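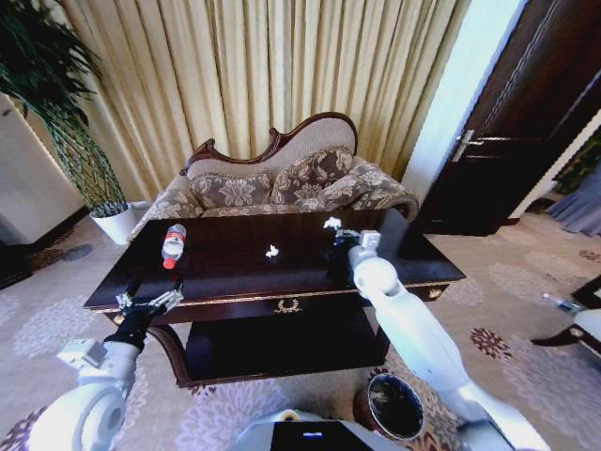 Who Picks Up After the Guests

Most arguments about robots in lodging are about headcount. I supervise room turnover at Grandside, a property with furnished suites, and headcount is the part I find least useful to discuss. The question I would put first is how the remaining work gets cut up, and who gets which piece.

A turnover has two kinds of task. Some are bounded: bottles off the table, tissues into the wastebasket, surface clear. Others are judgments: whether a carpet needs treatment, whether a thing left on a cushion is trash or property. A two-armed machine is a fair candidate for the first kind. Both kinds now sit in one job, and the bounded tasks are where an attendant's back and knees get a rest between the heavier ones.

Take the easy portion away and the schedule tightens. Our sheet allows 10 minutes for clearing a suite. If a machine takes over the clearing, a planner will want those minutes back and will add rooms to the route. The attendant then makes beds and scrubs tubs for a full shift, with no light work in it. On paper the load per room has gone down. Over a week it has gone up – and the injury log is where it will show.

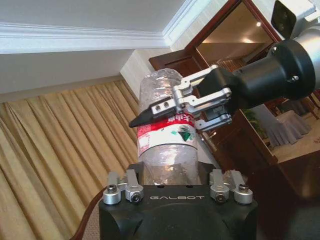
Who should decide what counts as trash?
The attendant assigned to the suite, before any clearing starts, with the time for that decision written into the route.

The second change concerns blame. A half-full bottle may be garbage or somebody's medicine mixed with water. Attendants learn this early and ask. Once a machine is doing the clearing, a complaint still lands on the person whose initials are on the sheet. Stakbridge, which writes our route software, has one field for the responsible employee and none for the equipment. That should be fixed before any purchase order is signed.

I am not against the purchase. Our building turns over about 100 suites in a busy stretch, and bending over low tables is poor work for anyone past a certain age. My conditions are narrow. Keep the room quota where it is for the first year. Pay the attendant who oversees a machine at the higher grade. Log equipment errors separately from staff errors – and let staff read the log.

Posted 2022-08-02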